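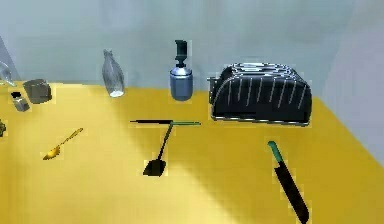
Clearing a counter, and why it is still hard

Every few months a relative asks me when they can buy a machine that puts the kitchen away. I write control software for a living, so I am apparently the person to ask. My answer has been "not yet" for long enough that I decided to spend some evenings checking whether it still holds.

The task I picked is dull on purpose. Loose utensils are lying on a counter. Pick each one up and put it in a bin, handle end first, without knocking over whatever stands at the back. A ten-year-old does this while talking about something else.

I run it in simulation. The simulator is one we use internally at Brollov, with the kitchen assets swapped in, and the yellow countertop came with the assets. I would have picked a duller color, but it stayed, and it ended up mattering (see below). The policy is a mid-sized model trained on the Peltance demonstration set and then tuned on 1000 episodes I generated myself.

Setup

The layout is randomized within limits. Tall things go along the wall: the bottle, the pump dispenser, the toaster. Flat things go wherever the sampler drops them. An episode counts as a success if all the flat things are in the bin inside 300 seconds and everything at the back is still upright. I ran 11 layouts before I started writing this, with several seeds each. I am leaving out a success rate because the sample is too small to carry one.

What works

The spatula is close to solved. It has a long handle and a squarish black blade, and it contrasts with the counter. The policy goes for the handle and rarely misses. When it does miss, it backs off and tries again, which older policies I have used did not do. They would close on air and carry the air to the bin with great care.

Keeping clear of the toaster is also fine. It is large and black and easy to plan around.

What does not

1. The spoon. It is small and gold, and it lies on yellow. On the side where the light washes the surface out, the segmentation mask for the spoon comes and goes between steps. The grasp planner then averages over poses that have nothing to do with each other. Changing the counter to gray fixed most of this, but people do not repaint their kitchens for a spoon.

2. Clear glass. The tall bottle is nearly transparent and shows the wall color through it. Simulated depth is perfect if you ask for it, so I added a noise model to make it behave like a cheap sensor. After that the bottle had a hole in the middle. The arm planned a path through the hole, and you can guess the rest of that episode.

3. The thin stick, black at one end and green at the other. The detector splits it into two objects where the color changes. The policy picks up the "black object," the "green object" goes with it, and the planner spends the remaining time searching for something already in the bin.

4. The knife. Grasping works. I have a rule that the handle must be the contact point, and the teal-green handle is easy to tell from the black blade. Carrying is the problem. The policy has no notion that a long blade sweeps through space as the wrist turns. Ashwin Thevar, who reviewed my logs, suggested wrapping the held object in a swept-volume check, as we do for sheet metal at work. It helped, and it made every knife move 2 times slower.

Shop floor versus kitchen

At work we have a cell, built by Brandes, that sorts hand tools all day. It is reliable, and it does less thinking than my kitchen policy. Tools arrive on a matte belt, under fixed lights, one type per lane. All of the difficulty was paid for in fixtures. Homes have no fixtures, and the lighting moves with the sun.

So my answer to the relatives is still "not yet," with a footnote. Opaque, chunky, well-contrasted objects on a plain surface are within reach. Cutlery and glassware are a separate product.

Next I will try the Stema depth-completion model on the bottle, and merge detections by shape before color for the stick. Logs will go up in October, once I have cleaned out the file paths.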